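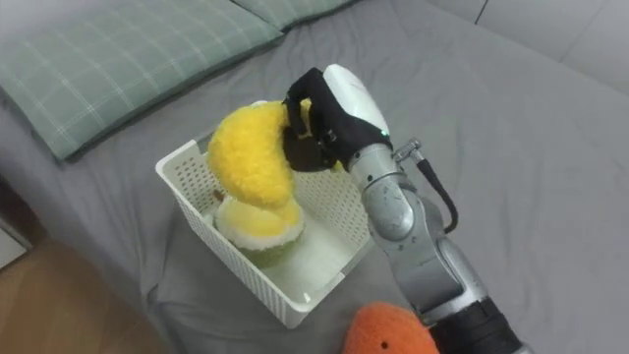

Rernport Furnished Rooms
Progress report to the Oller Fund: bedroom storage and tidying, May

Submitted by Gertraud Marti, project lead

1. Scope of this period

The grant covers bedroom fittings, bedding and small-item storage for the furnished units in Ultham, and a written tidying routine to go with them. Work on the kitchens is funded separately and is not reported here. This period dealt with the bed layout, the choice of open basket for soft items kept in the bedroom, and the first complete draft of the routine.

2. Bedding

Gray fitted sheets are now the standard for all large beds. White sheets were dropped after the winter wash trial, in which they had to be replaced sooner than the gray. The fitted type stays in place when items are lifted off it and put back, and it takes less time to straighten than a flat sheet. Lint and light specks show more on gray. A lint roller has been added to the supply list for each unit.

Two pillows are placed at the head of each large bed, in gray-green cases with a faint pattern. The cases come from the same supplier as last year at the same unit price.

3. Storage basket

Three types of container were considered: a lidded box, a fabric bin and a rectangular open-topped plastic basket with perforated walls. The white plastic basket was selected. Grounds for the choice:

Contents can be checked from above without moving anything.
The walls hold their shape when the basket is set down on a mattress.
The smooth floor can be wiped.
The cut-out handle allows the basket to be carried to the wash area and back.

The fabric bin folded inward when placed on a soft surface and was rejected at the first review. The lidded box remains an option for units with little floor space, where stacking matters more.

Morris, the supplier, quoted for 87 baskets. Delivery is in two lots. The first lot has been received and checked, and the second is confirmed for the next period.

4. Soft items

Each family unit receives a set of plush fruit for the bedroom. The set was chosen for its range of shape and surface, which is useful for testing how a container fills. The pieces in use on the gray bed include a shaggy yellow banana, a lemon half with a flat cut face, a durian with a green-and-white textured rind, an orange piece with a small green tip and an elongated yellow fruit with a short green stem.

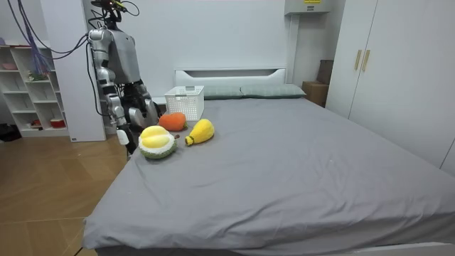 The durian is the largest of the three pieces set out on the sheet in front of the basket and determines the packing order. The draft routine places large pieces first and flat on the basket floor, with long pieces laid along the basket's longer side. Curved pieces such as the banana go in last, thin end up, so that they can be taken hold of again without disturbing the rest.

Long-pile pieces collect lint from the sheet. They are to be shaken out before they go in the basket, and washed in a net bag at the change of tenant.

5. Tidying routine

The draft has 20 steps on one page. It starts with clearing the bed surface, continues with the basket and ends with pulling the sheet smooth and setting the pillows against the headboard. Two steps are under revision. Step 6 does not state where the basket stands while it is being filled; the proposed wording puts it on the bed, within reach of the items. Step 14 repeats part of step 11 and will be merged with it.

6. Budget

Spending on baskets and lint rollers in the period was 506. Spending on bedding was 1,335, within the approved line. No transfer between lines is requested.

7. Open points

Washing instructions for the plush pieces have been requested in writing from the supplier and are outstanding.
The place of the basket when not in use has not been fixed. Under the bed and beside the headboard are both being considered.
The revised routine will be sent to the Fund with the next report, together with the delivery note for the second lot.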